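9.11.2019

So, jetzt sitze ich endlich auf dem Sofa, mit einer Kanne Pfefferminztee und den Füßen auf dem Couchtisch, und muss das alles noch schnell aufschreiben, bevor es mir wieder durcheinandergerät. Mein rechter Unterarm fühlt sich an, als hätte ich einen Umzug gemacht! Dabei habe ich den ganzen Tag nur an einem Griff gezogen, gedreht, gedrückt und wieder losgelassen.

Angefangen hat es damit, dass ich den Bus verpasst habe und zu Fuß nach Brustlow reinmusste, bei Nieselregen, die Brille voll. Kamil Jurčo stand schon mit zwei Bechern Kaffee an der Tür (einer davon war zum Glück für mich, mit viel zu viel Zucker, aber ich habe nichts gesagt) und wollte gleich loslegen. Er hat so eine Art, einem die Jacke noch halb vom Arm zu ziehen, während er schon erklärt, was heute dran ist. Und dran war: Sachen vom Boden aufheben. Klingt nach nichts. Ich habe mir gestern Abend noch gedacht, na, das wird ein gemütlicher Tag.

War es nicht. Den Arm mit der Hand führen, also direkt anfassen und dahin schieben, wo er hinsoll, das kann ich inzwischen ganz ordentlich. Da spürt man ja was, da merkt man, wenn er sich sträubt, und man geht halt ein bisschen mit wie beim Tanzen. Aber aus der Ferne, mit dem Griff in der Hand und den Augen auf dem Bildschirm, das ist eine ganz andere Nummer. Ich will nach links und drehe aus Versehen das Handgelenk mit, und schon kippt mir alles weg und ich sehe statt dem Boden auf einmal die halbe Decke. Kamil saß daneben und hat nur immer wieder »langsam« gesagt. Langsam, langsam. Irgendwann habe ich ihn angefaucht, dass ich noch langsamer rückwärts fahre. Tat mir gleich leid, er hat aber gelacht.

Das Schwierigste ist die Höhe. Von der Seite sieht man sofort, ob noch zwei Finger breit Luft ist oder ob man gleich aufsetzt, aber durch die kleine Kamera am Handgelenk schaut man ja schräg von hinten über die Finger drüber, und der glatte Boden hilft einem kein Stück, da spiegelt sich alles mögliche und ich weiß nie, was jetzt eine Fliese ist und was eine Lampe. Am Vormittag habe ich mir angewöhnt, erst mal mit offenen Fingern über einer leeren Stelle zu schweben und durchzuatmen, bevor ich irgendwohin greife.

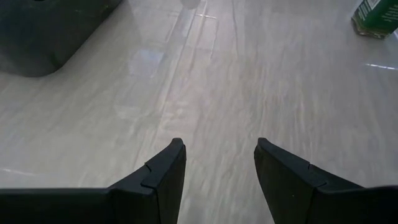

Kamil meint, diese Pause am Anfang soll ich mir sogar beibehalten, aber kurz! Wenn ich nämlich jedes Mal erst eine halbe Ewigkeit in der Luft hänge und überlege, dann lernt der Roboter am Ende genau das: in der Luft hängen und überlegen. Da musste ich sehr lachen und dann auch ein bisschen schlucken, weil ich ja wirklich so bin, ich stehe auch im Supermarkt fünf Minuten vor den Joghurts. Die Vorstellung, dass da demnächst eine Maschine steht, die meine Joghurt-Unentschlossenheit geerbt hat, na ja. Meine Mutter würde sagen, das arme Ding.

Bis zum Mittag hatten wir 30 Durchgänge, von denen Kamil einen ganzen Schwung wieder rausgeworfen hat. Mal bin ich mit dem linken Finger auf den Boden getippt, mal habe ich zu früh zugemacht, einmal habe ich geniest (kein Witz) und der Arm hat mitgeniest. Den hätte ich gern behalten. Er hat ihn gelöscht, der Spielverderber, und dann doch noch allen beim Essen davon erzählt, mit Vorführung.

Zum Essen gab es Linsensuppe aus dem großen Topf, dazu das gute Brot von Nolte, das mit der dunklen Kruste. Ich habe drei Scheiben gegessen und danach war ich eigentlich für nichts mehr zu gebrauchen. Am Tisch ging es dann wieder darum, ob man lieber viele mittelgute Vorführungen nimmt oder wenige richtig schöne. Kamil ist für wenige schöne, die aus Plurnstead schreiben uns ständig, sie wollen mehr, mehr, mehr. 400 hätten sie gern bis Ende der Woche drauf. Vierhundert! Ich habe in meine Suppe geguckt und gehofft, dass mich keiner fragt, wie viele ich mir zutraue.

Am Nachmittag lief es dann aber plötzlich. Ich kann gar nicht sagen, warum. Vielleicht, weil ich zu müde war, um noch über jede Bewegung nachzudenken, jedenfalls hat die Hand es irgendwann von allein gemacht, runter, ein Stück vor, zu, hoch. Einmal musste ich richtig grinsen, da bin ich in einem Zug runter und habe beim ersten Versuch gegriffen, ganz weich, ohne dass irgendwas geruckelt hat. Kamil hat gar nichts gesagt, nur auf den Tisch geklopft. Das ist bei ihm das höchste Lob, das weiß ich noch vom März, als ich angefangen habe und er so ungefähr alle paar Wochen einmal geklopft hat. Heute hat er zweimal geklopft!

Was ich mir für morgen merken muss, bevor ich es vergesse: Den Stuhl eine Stufe höher, dann liegt der Ellbogen auf und ich zittere nicht so. Nicht mit der Schulter lenken. Und nach jedem Durchgang kurz den Griff loslassen und die Hand ausschütteln, auch wenn Kamil dann mit den Augen rollt. Ach ja, und die Brille putzen, bevor ich anfange, und nicht nach einer Stunde, wenn ich mich schon gefragt habe, warum der Bildschirm so neblig ist.

Kurz vor Schluss haben wir uns noch ein paar Aufnahmen von heute Morgen angeschaut, und das war ein bisschen wie die eigene Stimme auf dem Anrufbeantworter hören. Bin ich wirklich so zappelig? Immer dieses kleine Zurückzucken, kurz bevor ich unten ankomme! Kamil sagt, er erkennt inzwischen bei jeder Aufnahme nach ein paar Sekunden, wer am Griff saß. Ich würde ausholen wie jemand, der eine Katze streicheln will, von der er nicht weiß, ob sie kratzt. Da ist leider was dran.

Auf dem Heimweg hat es immer noch genieselt, und ich habe mir im Laufen die ganze Zeit die Hand auf- und zugemacht, wie blöd, Daumen gegen Zeigefinger. Eine Frau mit Hund hat mich angeschaut und ist auf die andere Straßenseite. Zu Hause wollte ich mir dann die Socke aufheben, die seit gestern im Flur liegt, und habe tatsächlich kurz darüber in der Luft angehalten. Mit offenen Fingern. Ich glaube, ich brauche Urlaub.

Dann noch eine halbe Stunde mit Nisness telefoniert, wegen der Lieferung, die immer noch nicht da ist. Sie haben mir dreimal versprochen, dass sie sich melden, und ich habe dreimal sehr freundlich »gut« gesagt und danach ins Kissen geschimpft. Muss ich Kamil morgen beichten, er hat fest damit gerechnet, dass die neuen Fingerkuppen diese Woche kommen.

Der Tee ist jetzt kalt und die Wäsche hängt auch noch nicht. Ich mache mir eine Wärmflasche für den Arm und gehe ins Bett.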